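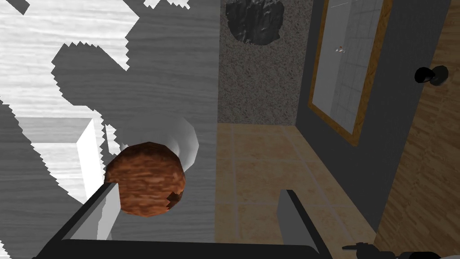

How do you get a robot to hold on to something lumpy without having seen that lump before? You let it practice in simulation on a lot of badly shaped objects, and you score the hold and leave the look of the thing out of it.

That's the short version from Relu Crăciun, who runs the grasping work at Werketska, a small lab in Cemville. We talked by phone in July. He was eating lunch. These are my notes cleaned up, more or less.

The project is called Clultano. It's a training setup for two-finger grippers in household rooms, all of it rendered. Bathrooms, hallways, kitchens. The rooms are ordinary. What goes between the fingers is a bit less so.

"Everybody trains on mugs," Crăciun says. "Mugs are fine. I like mugs. But a mug tells the policy where to grab it. There's a handle, there's a rim. A ball with flat facets all over it, that's a mean little object. Two flat fingers come in and they can land on a facet, or on an edge between facets, and those are very different holds."

So low polygon counts are on purpose? Partly. At first it was just cheap. Coarse meshes load fast and the contact solver is happier. Then the team compared coarse versions against smooth ones and found the coarse ones gave the better policy, at least on round objects.

"I was annoyed, to be frank. We had spent most of the spring making nice meshes."

The numbers, since I asked. The set has 532 objects. The final comparison used 3095 grasp attempts, split between a policy trained on smooth shapes and one trained on faceted ones, with the same rooms and same gripper for both. Each hold had to last 10 seconds while the arm went through a fixed shake. He wouldn't give me the success rates over the phone because the writeup is still being checked. The faceted policy dropped fewer things. On boxes and flat stuff the two were close enough that he doesn't want to claim a difference.

Why would it help? His guess, and he was careful to call it a guess, is that a smooth sphere lets the policy get lazy. Any approach angle is as good as the next one. With facets the angle matters, so the policy learns to make small corrections just before it closes.

"You see it in the wrist," he says. "A little turn, very late. The smooth one doesn't do that. It just comes in and squeezes."

Squeezing is its own topic. The early runs squeezed far too hard. In simulation nothing bruises, so there was no cost to crushing. They added a force penalty, then had to back it off because the gripper started barely touching things and everything fell on the floor tiles. Took around 600 training runs to find a setting they could live with. "Not elegant," he says. "We turned a knob. Then we turned it back."

I wanted to know about the rooms. Why bother with a bathroom if the task is holding a ball? Mirrors, toilet paper, doors – none of it gets touched.

"The policy works from the camera," he says. "If the background is always gray, it learns gray. Then you put a granite wall behind the object and it's lost. We had one version, very good scores, and it fell apart as soon as there was hard light on a wall panel. Bright patch with a jagged shadow edge, and it reached for the patch."

It reached for the light?

"For the edge of the light. Several times. Đào found that one." Đào is the room generator they use – it shuffles walls, floors, fixtures and lamps between episodes – and it also logs which combinations go wrong. Mirrors are near the top of the list. So are wood doors next to brown objects, which makes sense when you think about the colors.

What hasn't worked: anything soft. The simulator treats every object as rigid, so a bread roll and a rock of the same shape behave the same. He knows this is a problem. Deformable objects would slow training down by a lot and he doesn't have the machines for it right now.

Also the transfer question. None of the results I've quoted come from a physical arm. Crăciun was blunt about that when I pushed. "It's a simulation result. Please write that. People will skip to the picture and think we have a robot in a bathroom."

Next step is a bench test with printed copies of a few dozen of the objects, faceted and smooth, same gripper geometry. He expects the gap to shrink. Friction is the part he trusts least, the sim value was picked from a range and then randomized around it, and real finger pads wear down over a day.

Last question, he had a meeting. If the bench test shows no difference at all, what then?

"Then we publish teh bench test," he says. "And I go back to the nice meshes, we still have them."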